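Members' Boards > Windcombe > Premises and Bookings > Hire charges

Windcombe_Clerk
Members are advised that the charge for the upper hall will rise from 300 to 388 per term, with effect from the start of next term. Groups wishing to comment are asked to do so in this thread.

The front room is charged separately and is unaffected.

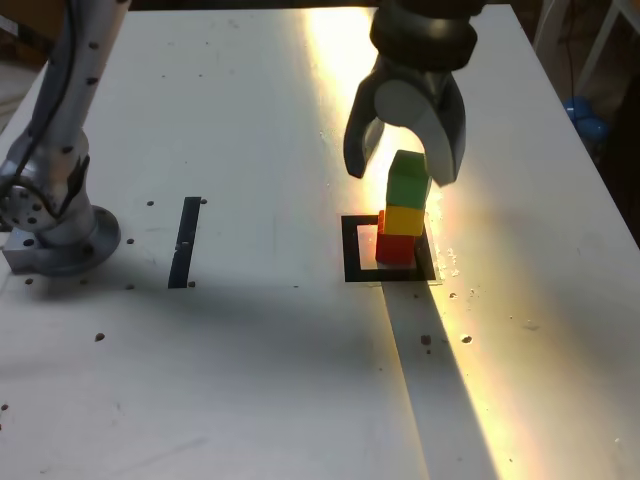
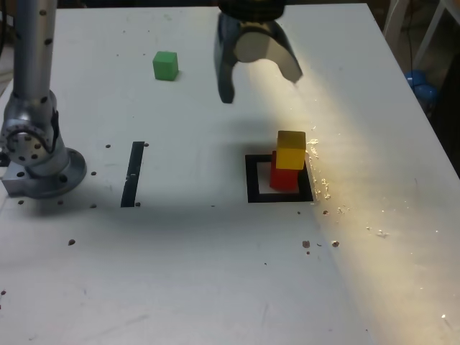
The increase reflects the cost of heating, which was reviewed in February. Existing bookings will be honoured at the present rate until term ends.

ladent_strings
Our group wishes to record an objection. The radiators on the north side have been out of use for most of the winter, and we do not consider it proper to pay more for heat we have not received.

Pickering44
I cannot agree with the previous poster. The hall at Pliltmont charges more and has no kitchen. The proposed figure seems fair, although longer notice would have been welcome.

ladent_strings
Pliltmont has parking - Windcombe does not. The comparison is of limited use.

Windcombe_Clerk
The comments are noted. The 3 radiators in question are due for repair before the autumn. No reduction can be offered for the current term.

ladent_strings
We ask that our objection stand.

Recent topics
Key return after evening lettings
Piano tuning - shared cost
Storage cupboard allocation

Last updated: 26th June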